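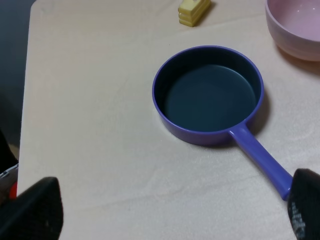
Who can stay at Ebihara House?

Adults and families with children who have no safe place to sleep and whose last regular address was in Skornton or one of the townships next to it. You do not need a referral, a church membership or a photo ID to ask for a bed.

About Ebihara House

Ebihara House is a nonprofit shelter and housing agency at 909 Mill Street in Skornton. We are open every day of the year. The building has 53 beds, divided between a family wing on the second floor and a wing for single adults on the first. Intake is at the side door on the parking lot, from 4 p.m. until 9 p.m. After 9 p.m. please ring the bell and wait for the night desk.

How we started

Four congregations in Skornton began taking turns opening their basements on cold nights. Guests had to move to a different building every week, and a lot of people lost track of which church was open. The congregations agreed to put their money together and look for one address. They bought a closed motel supply warehouse, and the first guests moved in one January, before the second floor was finished. The family wing opened the year after.

The name comes from the family that sold us the building. They accepted a lower offer than the one on the table from a storage company and asked only that the side lot stay open to the neighbors for parking on weekends. It still is.

What we do

Emergency shelter. A guest can stay up to 80 nights while working on a housing plan with a case worker. Extensions are possible and are decided by the case worker and the shelter manager together. Supper and breakfast are included. Lunch is packed on request for people who have work or school.

Ernomura Apartments. We own a small building of 17 apartments on the east side of town, bought with a county grant and a bank loan. Tenants sign a regular one-year lease and pay rent according to income. Most come to us from the shelter, but some are referred by the hospital or the school district. There is a waiting list, and we update it at the start of each month.

Skorkeo. This is our work program. People in Skorkeo are paid from the first day to do cleaning, lawn care and moving jobs for local businesses and homeowners. A crew leader goes out with each team. After the paid period we help with applications, work clothes and bus fare for the first weeks of a new job. If you would like to hire a crew, call the office for a quote – we usually need a week's notice. 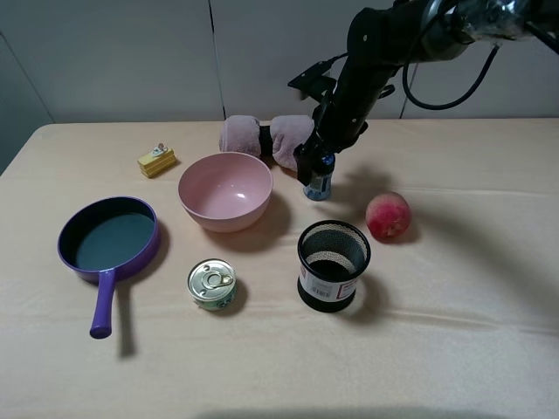

Small bottle with a dark blue cap and a rolled towel.

Faith and how we work

We were founded by churches and several of them still support us every month. There is a short prayer before supper, and a chapel service in the dining room on Sunday evening. Guests may attend or stay in their rooms. Nobody's bed, meal or case plan depends on it. We serve people of any religion or none, and we hire on the same basis.

We ask guests to be in the building by 9 p.m., to keep alcohol and drugs off the property, and to take part in one chore a day. Guests who work nights can get a late pass. Service animals are welcome. Other pets cannot stay in the building, but the front desk has a list of foster homes that will keep a dog or cat for the length of a stay.

How we are paid for

Our money comes from individual gifts, the founding congregations, the county, a few foundations and the fees Skorkeo earns. We do not charge shelter guests. The accounts are audited each year by an outside firm, and a copy of the latest audit is kept at the front desk for anyone who wants to read it. We can also mail you one.

Gifts of goods are accepted at the side door on weekday mornings. Right now we can use twin sheets, new socks, diapers in the larger sizes and unopened toiletries. We have no room to store furniture – please call first if you have beds or tables, and we will tell you if an apartment at Ernomura needs them.

Visiting

Tours are given in the first week of the month, when the family wing is quiet during school hours. Groups of up to eight can be taken through at one time. Please do not photograph guests. Call the office to set up a tour or to ask for a speaker for your church, club or class.

This page was last updated October 13, 2019.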